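Orkwood Community Hall - Floor and Subfloor Renewal
Progress report to the Mostetti Fund, second reporting period
Submitted 3rd November by Waqas Usmani, project lead

1. Status against plan

Work is two weeks behind the program agreed in March. The delay comes from the moisture readings in the east room, which stayed above the adhesive maker's limit until the second dehumidifier was brought in. Main hall and corridor are on schedule. No change to the completion date is requested at this stage.

2. Subfloor

The old screed in the main hall has been taken up and replaced over 157 square meters. Levels were checked on a one-meter grid after curing. Three points were outside tolerance and have been ground back. The corridor screed was sound and has been kept, with crack repairs at both door thresholds.

The east room remains the open item. A liquid membrane was applied in two coats. Readings are now taken every other day at the same positions and logged by the contractor, Kondari. Tiling there will not start until two consecutive sets are within the limit.

3. Tile selection

The specification called for a mixed-format tile in a neutral range, slip-rated for wet shoes. Two suppliers quoted. Nuchit was chosen on lead time; the price difference was small. The layout uses rectangles and squares in close but unmatched shades, so that single replacements can be made later without hunting for an exact batch.
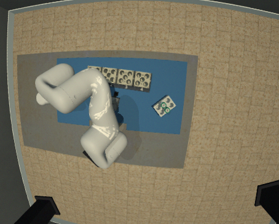

Figure 1. Mixed-format tile in beige and light brown with rust-orange fleck.

Delivery came in 106 boxes. Breakage was low and has been credited. Spare stock will be left in the basement store, labeled by batch number.

4. Joints and grout

The joint width was reduced at the supplier's suggestion, which lowers grout use and makes cleaning easier. The grout is darker than the tile. A lighter color was considered and dropped on maintenance grounds - the previous floor had pale joints and they had discolored near the entrance within a year.

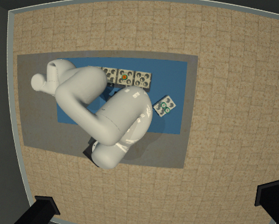
Figure 2. Interlocking layout with thin, darker seams.

5. Budget

Spend to date is within the approved total. The extra dehumidifier hire and the membrane have been charged to contingency, of which some 3 percent remains uncommitted. The skirting line is expected to come in slightly under. A revised cost table follows under separate cover. 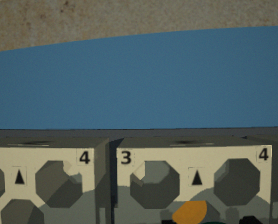
Cleaning and sealing trials are the main task for the next period. Two sealers will be tested on offcuts, one matte and one satin, and scored after repeated mopping. The trial also has to settle how marks are recorded. On a mottled brown surface, faint rusty stains and small dark specks are easily taken for part of the pattern, so each offcut will be checked against an untreated piece from the same batch. Results will go to the fund with the next report, along with the final east room readings.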